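The Worktable Room, December

This is the gallery page for the worktable room at Clultent, on the second floor, at the end of the hall past the kitchen. The room used to be storage. It was cleared over one long stretch of evenings and has been in regular use since. This page covers the tables, the towels and bottles, and how the room gets put back at the end of the day. The hallway and the kitchen have their own pages.

I'm Vasiliki Galanis and I look after the room. Most of what follows is answers to things I get asked when people are setting up a room of their own.

The room

It is longer than it is wide, with a window at one short end and the door at the other. We painted the walls once and should have painted them twice. The floor is the original one and it slopes a little toward the window, so every table has a folded piece of cardboard under at least one foot. I keep meaning to buy proper leveling feet.

There were shelves on both long walls when we got it. We took down the ones on the left and kept the ones on the right. The holes were filled and sanded, and you can still find them if you run your hand along the wall.

Lights are the plain ceiling kind. They make shiny tabletops hard to work at, and that decided a lot of what we bought.

The tables

We wanted light-colored tops with a visible grain. A dark top shows dust by lunchtime, and a plain white one shows every pencil mark and ring. Pale wood hides both until you get around to wiping it. We looked at tables from 3 places and bought from Drimik, mostly over the corners. Some of the others had square corners at exactly hip height, and in a narrow room you walk into them all day.

I also asked for a cord hole in the top, toward the back. Without one, the cord hangs over the edge where somebody catches it with a sleeve. The black fitting keeps the rim from wearing. Crumbs and bits of paper fall through it, so there is a small bin on the floor under each one.

The tops arrived wrapped in foam sheet that left a faint pattern on the finish. It came off with a damp cloth on the second try.
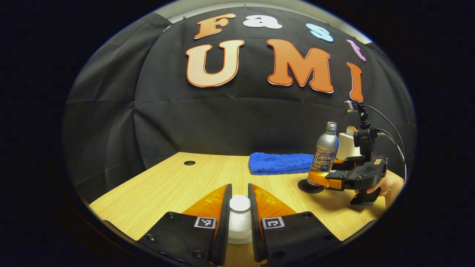

Towels are the thing we go through fastest. I started with old cotton dish towels from home and they left lint on everything, so we changed to microfiber. The blue ones are for tabletops. We have other colors for the sink and the floor, and the colors do not get swapped, even when the right one is in the wash. Bright blue was picked for the tables so that a towel left out at night is easy to spot from the door.

Each towel gets folded into a flat rectangle and stays toward the back of the table. Folded that way you have several clean faces to use before it needs to go in the laundry. Balled up, the whole thing is dirty after one spill. I wash them with no fabric softener, on warm, and hang them on the rack by the window. They dry overnight in summer. In December they take until the next afternoon, and that is why we own more than we need.

Bottles

Rule for bottles is that they stand upright and toward the side, away from the cord hole. Metal ones are fine. Open cups are not allowed on the tables after we lost a stack of labels to one. Anybody who wants coffee has it in the kitchen, where there are chairs and a view of the parking lot.

People forget their bottles constantly. Anything left at closing goes on the shelf by the door and stays there for 2 weeks. Put your name on the bottom with tape. Marker on metal rubs off.

Cleaning the tops

A damp cloth does nearly everything. For sticky spots we use a little Jondura soap in warm water, wiped on and wiped off again with a second cloth. Wipe along the grain. Going across it does no harm, but on these tops it leaves streaks you can see when the lights are on.

Tape residue was our biggest problem in the first month. We tried cooking oil, and then had to clean up the oil. What works for us is warming the spot with a hair dryer on low and rolling the residue off with a thumb. It takes a few minutes per strip. Now the tape goes on a cutting mat if it has to go anywhere.

No abrasive pads. There is one dull patch on the table nearest the window from a green scrubber, and it will be there as long as the table is.

Putting the room back

Closing is at 7, and the last person out does the following:

Loose parts go back in their bins on the right wall.
Tabletops get wiped, then the towel is rinsed, wrung out and hung.
Bins under the cord holes get emptied into the big one in the hall.
Chairs go under the tables.
Window closed and latched. It looks closed when it isn't.

It takes one person a quarter of an hour if things were kept up during the day and a lot longer if they weren't. When we first opened the room we left it all for the end of the week, and the last session was half cleaning. Doing it daily has been easier for everybody except whoever is last out on a busy night.

The shelves on the right wall

These hold the bins, the cutting mats, spare towels and a box of odds and ends that I sort through when it gets too heavy to lift with one hand. The bottom shelf is for heavy things. The top shelf was supposed to stay clear, and it currently holds a fan, a roll of brown paper and a tile sample from a trip to Bragança that I have not found a spot for.

Labels are on the shelf edge and not on the bins. Bins get traded around and the labels used to travel with them. With the label on the shelf, you can put any bin there and it is still the right place.

What I would change

I would order 4 outlets on the long wall instead of using a power strip. The strip is mounted under the shelf now and out of the way, but it took three tries to get the screws to hold.

I would also put the sink cloths somewhere other than directly beside the table towels. Same size, same fold, and in the evening the colors are not as different as you'd think.

The cardboard under the table feet has been replaced once already. I have measurements for the leveling feet written on the inside of the supply cabinet door, if anybody is going to the hardware store before I do.

Comments (5)

marlowe_b
Do you remember the thickness of the tabletops? We're fitting cord holes into tables we already own and I need to pick a fitting.

Vasiliki Galanis
I don't, ours came with the holes already cut. Measure yours at the edge before you order. The fittings come in different depths and the short ones pop out.

Teapot Annie
We had the same trouble with green scrubbers. I threw out every one in the building and somebody brought in more. Good tip on the hair dryer, I'll try it on our counter, which has had a strip of packing tape glue on it since spring.

R. in 2B
I think my bottle is on your shelf by the door. It has tape on the bottom but the writing washed off. Can I come by after 4?

Vasiliki Galanis
Yes, any time before closing. There are a few up there with blank tape so you'll have to know which is yours.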